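Print this page
E-mail this page

July
By our Ultesby columnist
Last updated: 4:40 p.m.

The Box It Came In

I own a toaster that is nine years old. I also own the box the toaster came in, which is also nine years old and in much better condition. The toaster has had crumbs, a fall, and one bad morning with a raisin bagel. The box has had a shelf to itself in a cool, dark closet, and it looks ready to go back to the store tomorrow.

It can't go back to the store. The return period was a month. The store has since become a place that sells vitamins. I have known both of these things for years and they have had no effect on the box.

My view, which I expect to be unpopular in every house with a garage, is that we should throw the boxes out. I'd like to make the case for it while standing in front of my own, which reach the ceiling.

The habit starts with the sentence "Please retain original packaging." It's printed on a slip at the bottom of the carton, and it is a remarkable thing to ask of a stranger. The company has sold me a lamp. It would now like me to provide free long-term storage for a lamp-sized amount of air. If a neighbor asked me to keep a large block of air in my hall closet on the chance that he might want it, I would want to know when he was coming by. The lamp company doesn't say. It says "retain," a word I otherwise only hear from lawyers and from my doctor, in connection with water.

And so we retain. My mother retained. When we cleared her house in Prevby, I found the carton for a television that had left the family when I was in fourth grade. Inside it were the molded foam ends, and inside those was the box for a hair dryer. She had made the air more efficient. I was proud of her for a minute or so, and then I had to find somewhere to put it all, and I'm sorry to say that some of it went in my car. 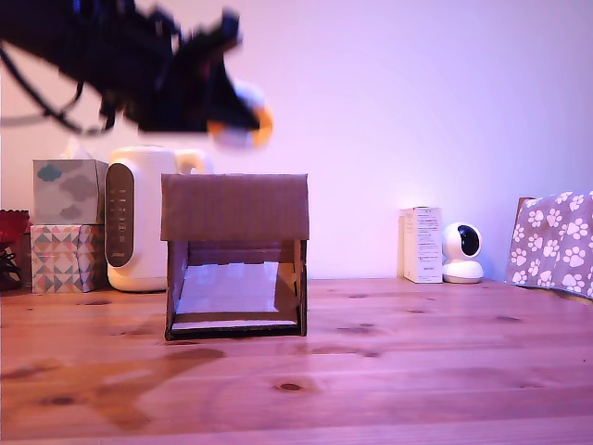

How long should you keep the box something came in?

Until the return period ends, and then it should go out with the recycling that same week.

I know the objections, having made most of them to my wife. The first is the warranty. People believe that a warranty lives in the box, like a genie, and that flattening the cardboard lets it out. I once bought an Ostitz vacuum with a two-year guarantee, and when it stopped picking things up I called the company with the carton beside me on the floor, feeling like the best-prepared customer in the state. I was issued a claim number, 3469, and told that they would send me a box. I explained that I had a box. I had the box. They said their box had the label on it. It arrived folded flat and I had to tape it together myself, next to the original, which watched.

The second objection is resale. Somewhere there's supposed to be a buyer who will pay more for a used coffee maker if it arrives in its own carton. I have looked into this on behalf of the closet. For certain toys and certain watches it's true, and if you own those I withdraw everything and congratulate you. For a coffee maker, the buyer is a man in a parking lot who wants it for five dollars less than you said, and who leaves the box with you because it won't fit behind his seat.

The third is moving. This is the strong one. You will move one day, the thinking goes, and every object in the house will slide back into its own foam like a hand into a glove, and the movers will weep. I believed this for eleven years. Then we moved from one side of Ultesby to the other, and I can report that nothing goes back into its foam. The foam was cut for an object with its cord folded a certain way by someone with training. There is always a bag left over. In the end we wrapped the blender in a bath towel, put it in a carton that had held paper plates, and then, in a separate trip, moved the blender's box, empty, to the new house. I carried it up the stairs myself. It was light, and I remember being pleased about that.

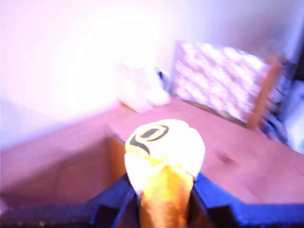

One reader in Prevby wrote, the last time I brought this up, that I was being careless with other people's peace of mind. She keeps every box she has ever been sent, she said, broken down and filed by size behind the water heater, and when her grandson needs to mail something she can put her hand on the right carton in the dark. She wanted to know what I did when I needed to mail something, and guessed that I bought a box, like a tourist.

I do buy a box. She has me there. I stand in line at Daher Office Supply on Main Street and I pay for a sheet of folded cardboard while a closet full of the stuff sits at home, because every one of mine has a large color photograph of a slow cooker on it and I don't want my sister to get her hopes up.

But notice that my reader breaks hers down. She uses them. What she has is a supply, and I have no quarrel with a supply. What I have, and what I suspect you have, is a collection: boxes standing up at full size, flaps shut, each one reserved for a single object that has no plans to return.
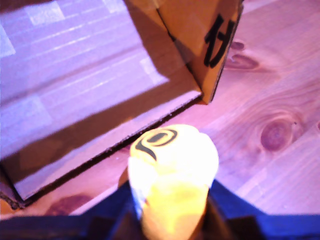

The trouble is that a good box feels like part of the purchase. The companies know it, too. There was a time when a phone came in something you tore open with your teeth. Now the lid comes off with a slow sigh, and the inside is as smooth as a jewelry case, and you would no more put it out on the curb than you would the phone. I have a very fine small box for a pair of earphones I lost on a train. I've kept it in the desk drawer where the earphones would go if they came home.

Fear comes into it as well. Throwing out the box is the moment you admit the thing is yours. Before that, you and the bread machine are only seeing each other. You could still back out. Once the carton is at the curb, you are a person who owns a bread machine, with all that this implies about the counter.

I find I'm most attached to the boxes of things I was never sure about. I let the refrigerator carton go the same day and didn't look back. The carton for the rowing machine is in the basement, and I know just where.
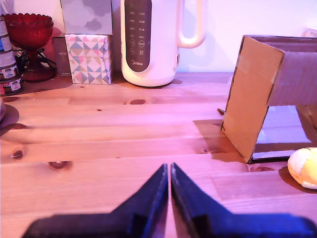
So I'd propose a modest set of rules, which I offer with the authority of a man who has broken all of them. When the return period is up, so is the box. If you want boxes for mailing, keep a few plain ones and keep them flat. Foam goes first, since foam has never once in its life been wanted again. And companies that ask us to retain the original packaging should have to name a date, so we can at least put it on the calendar and grieve properly.

I tried it over the weekend. I got the slow cooker, the two lamps, and the Ostitz out to the driveway, and I had a knife and a ball of string and a good deal of resolve. The toaster's box I left where it was. The toaster has started making a noise.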